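Häufige Fragen zum Becherregal

Stand: 1. Juli 2019

Wo finde ich die Becher für Besprechungen und Feste?
Die Becher stehen im hellen Metallregal im Lagerraum Plitov. Den Schlüssel bekommen Sie bei Dilani Khondokar, Zimmer 14. Bitte bringen Sie ihn am gleichen Tag wieder zurück.

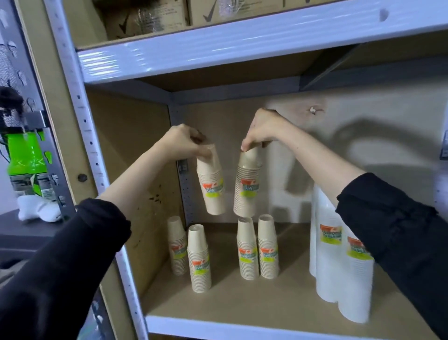

Wenn der Raum abgeschlossen ist und Frau Khondokar nicht am Platz ist, rufen Sie bitte die Nummer 543 an.

Wie stelle ich neue Becher in das Regal?
Immer mit der Öffnung nach unten. So fällt kein Staub hinein. Die Folie bleibt an den Stapeln, bis man die Becher wirklich braucht. Ein angefangener Stapel kommt nach vorne, damit er als erster verbraucht wird.

Darf ich weiße und braune Becher mischen?
Nein, bitte nicht.

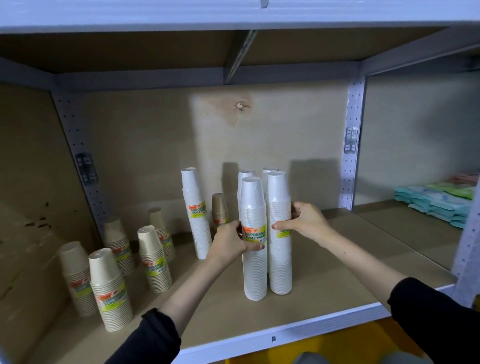 Die beiden Sorten werden getrennt bestellt und auch getrennt abgerechnet. Auf die Etiketten kann man sich beim Sortieren nicht verlassen: „DISPOSABLE TABLEWARE“ steht auf den weißen Stapeln, und die beigen haben ein ähnliches Etikett in Grün und Orange. Man muss also auf die Farbe der Becher schauen. Die braunen gehören nach links, die weißen daneben.

Wie viele Becher darf ich nehmen?
Für eine normale Besprechung reichen fast immer 2 Stapel. Wer mehr als 6 braucht, meldet das bitte eine Woche vorher an.

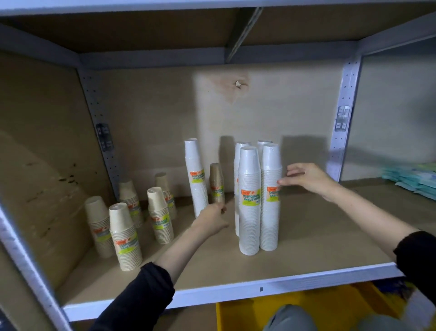

Pritonico, Abteilung Materialverwaltung
Ansprechpartnerin: Chathurika Gunawardena

Was mache ich, wenn der Karton im Regal fleckig oder gerissen ist?
Bitte melden Sie es bei uns in der Abteilung. Den Karton schneiden wir selber zu und tauschen ihn aus. Die Becher können Sie solange auf ein anderes Fach stellen.

Kann ich übrige Becher zurückgeben?
Ja, aber nur ganze Stapel mit geschlossener Folie. Einzelne Becher behalten Sie bitte in Ihrer Teeküche.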